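Giving up the car, one winter in

We sold the car in December. I said I would write something once we had got through a whole winter without it, and a few people have asked, so I've put down what I remember.

Some background for anyone new. We live in Cillwood, at the top end, past the school. The station is a twenty-minute walk downhill and a longer one back. There is a bus, the number 5, which goes to Rendale by way of the hospital and stops running early in the evening. I work in Rendale three days a week and at home the other two. Märta works shifts, so she was the one who needed convincing.

The money

The last full year of the car cost us 2182 pounds, not counting petrol. That was insurance, tax, the MOT, two tyres and a repair to the exhaust that I still think we were overcharged for. I only added it up because the insurance renewal came in and I was annoyed. Petrol was on top of that, and I never kept those receipts properly.

Against that we now have bus fares, train fares, a delivery charge for the big shop and the odd taxi. I've kept a note of these in the back of the kitchen diary. January was the dearest month, as Märta had a run of late finishes and took a taxi home from most of them. Even so we are well ahead.

Getting to work

The train is fine. It is late often enough that I now get the one before the one I need, and I read on it. I've finished more books since Christmas than in the two years before.

The bus is less good. It is meant to come every half hour and in bad weather it comes when it likes. I bought a proper waterproof coat in January after two weeks of pretending my old one was waterproof. It cost 200 pounds and I winced, but I've worn it nearly every day.

Hoi-yan Kwok, who lives two doors down, drives to the hospital for the early shift and gives Märta a lift when their rotas match. We pay her for petrol. She didn't want to take it at first, and we had to be firm.

Food shopping

We get a delivery on Sunday for the heavy things: tins, potatoes, cat litter, washing powder. Everything else I carry up from the high street in a rucksack. I buy less this way. I used to go round the big supermarket on the ring road and come back with things we had no plan for.

The one thing I miss is the garden centre. You can't bring compost home on a bus, or you can, but only once.

Evenings and weekends

We go out less in the evening. I expected to mind more. The last bus back from Rendale is too early for a film, so we have been to the cinema once all winter and got a taxi home. People come to us instead. Ulises Apaza and Jui-lin Cheung came up most weeks in February with cards and a bag of oranges, and we got through a lot of soup. By the end of an evening everyone has moved off the hard chairs.

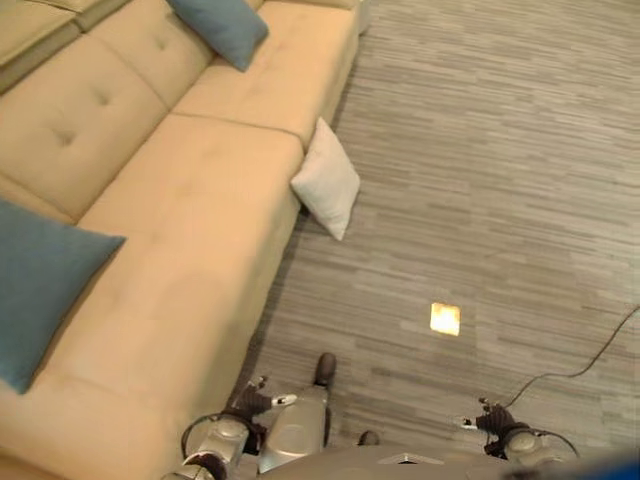
Things I'd tell someone thinking about it

Try a month first with the car still parked outside. We did this in October and cheated twice, both times for the tip.

Look up the last bus before you book anything. Check it again if there is a bank holiday.

Find out what hiring a car costs where you live. We have hired one 3 times, once for a funeral, once to see my aunt and once for a wardrobe. Booking a week ahead was a lot cheaper than booking the day before.

Get a good rucksack with a strap across the chest – the cheap one I started with lost a buckle on the hill.

We haven't worked out what to do about summer. My aunt's village has no station, and the coach only goes on weekdays. Märta wants to try it with the bikes on the train as far as Purnalar and then ride the rest. I've said yes, if it isn't raining.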